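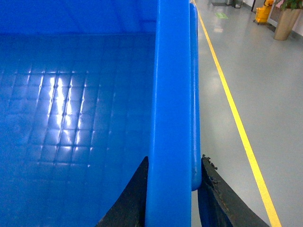
Lucerne on heavier land: establishment, cutting and winter survival
Speaker notes, Eltdale Forage Station
Speaker: Nabil Shboul

Opening

Welcome those attending and thank the host. State that the talk covers lucerne grown for cutting on clay loam, and that grazing will be left for discussion at the end. Remind the audience that lucerne (Medicago sativa) is a deep-rooted perennial legume with an upright habit. New shoots rise from the crown and, after cutting, from buds low on the stem. Leaves carry three leaflets, toothed near the tip. Flowers are usually purple, and the pods are coiled.

The crop has a name for drought tolerance and this is deserved. It has an equally deserved name for disliking wet feet. Most growers in the district have heard the second point more often than the first, and the area sown has stayed small.

The trial

The Eltdale trial has 108 plots on two fields. The upper field drains freely. The lower field has old tile drains and lies wet after a long spell of rain. Seven varieties were sown, among them Dalen and Fitar, which will be used for most of the comparisons this afternoon. Seed was treated with the inoculant Anuvex on all plots except the controls.

Pause here for questions on layout. If asked about the other varieties, refer to the printed table.

Seedbed and sowing

Lucerne seed is small and should be sown shallow, into a fine, firm seedbed. At Eltdale the ground was rolled before and after drilling. Where the second rolling was missed on a headland, emergence was patchy and the gaps filled with chickweed and annual meadow grass. These gaps were still plain the following spring.

Soil pH matters more for this crop than for the clovers. Lime should be applied and worked in well ahead of sowing. The lower field had been limed the previous autumn, but soil tests showed that one corner remained acid, and plants there were pale and short. 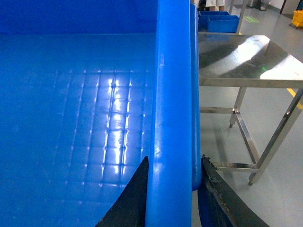

On inoculation, the control plots gave a clear answer. Neither field had carried lucerne within the memory of the present staff, and the proper rhizobia could not be relied upon. Roots dug from the treated plots in August bore pink nodules. Roots from the controls bore few, and those mostly white when cut open. The station advises inoculation on any land without a recent history of the crop.

Spring sowing was preferred to late summer sowing on both fields. Late sown plants had small crowns going into winter, and heaving lifted many of them.

Cutting

The first cut in the sowing year should be left until the plants begin to flower. Several growers have asked whether an earlier cut would help to control weeds. It does so, at some cost to root reserves, and is best kept for crops in which tall weeds are shading the seedlings.

In later years the usual practice is to cut at late bud. Waiting for full flower adds bulk, but the stems become coarse and the lower leaves begin to drop. Cutting height should leave enough stubble to protect the crown. Wheelings are a serious matter on the lower field, where repeated traffic across damp ground thinned the stand.

Mention the two autumn regimes. Half the plots were given a long rest before the first hard frost, and half were cut late. On Fitar the late cut was followed by slow growth in spring. Dalen recovered better on the upper field, though the difference was small on the lower one.
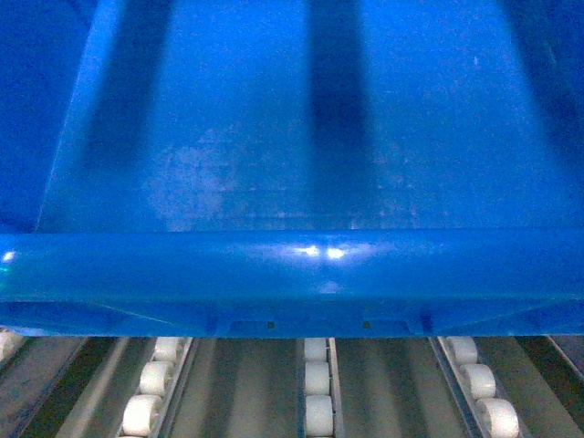

Winter losses were heaviest where water had stood. Plants were lifted from these areas and the taproots split lengthwise. Brown, soft tissue was common, and root rots are the likely cause, although laboratory results are still awaited. No variety should be described as resistant on the strength of this trial.

Feeding and conservation

Keep this section short if time is pressing. Lucerne is low in sugar and buffers strongly against the fall in pH, so it is harder to ensile than ryegrass. A good wilt is needed. Rough handling shatters the leaf, and the leaf holds much of the protein. Conditioners should be set gently and swaths moved early in the day while there is still some dew.

Points for discussion

Invite views on companion grasses. Timothy and meadow fescue are both used locally, and neither was included at Eltdale.

Growers with standing crops on clay are asked to leave their details at the desk if they would allow plant counts to be made next spring. Copies of the variety table are available from the same place.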